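Prenetport bringt Tapetenkollektion Sotunby in den Handel

Bradeck. Der Tapetenhersteller Prenetport erweitert sein Sortiment um die Kollektion Sotunby. Sie umfasst 20 Dessins in neun Farbstellungen und ist ab März im Fachhandel erhältlich. Schwerpunkt sind Karos und Streifen für Wohnräume, Flure und Kinderzimmer.

Alle Tapeten der Kollektion bestehen aus Vlies und werden in Wandklebetechnik verarbeitet. Der Kleister wird direkt auf die Wand aufgetragen, eine Weichzeit entfällt. Die Bahnen lassen sich bei einer späteren Renovierung trocken abziehen. Gedruckt wird am Standort Bradeck mit wasserbasierten Farben.

Die Entwürfe stammen vom Gestaltungsbüro Somboon, das für Prenetport bereits die Vorgängerserie gezeichnet hat. Grundlage waren Musterbücher aus dem Firmenarchiv, in dem heute 3446 historische Druckmuster lagern — die ältesten davon noch von Hand koloriert. Für Sotunby wurden die Rapporte vergrößert und die Farben neu abgestimmt.

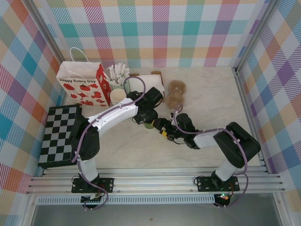

Karomuster stellen beim Tapezieren höhere Anforderungen als einfarbige Ware. Prenetport empfiehlt, die erste Bahn auszuloten und den Verschnitt großzügig zu berechnen. Bei einem bunten Pastellkaro auf weißem Grund, das über drei Wände läuft, sollte der Ansatz in den Ecken vor dem Kleben geprüft werden. Eine Verarbeitungsanleitung liegt jeder Rolle bei.

Musterbücher können Fachhändler ab Februar bei Prenetport anfordern. Die Auslieferung erfolgt ab Lager Bradeck.

Pressekontakt:
Prenetport, Presse und Öffentlichkeitsarbeit, Bradeck
Abdruck honorarfrei, Beleg erbeten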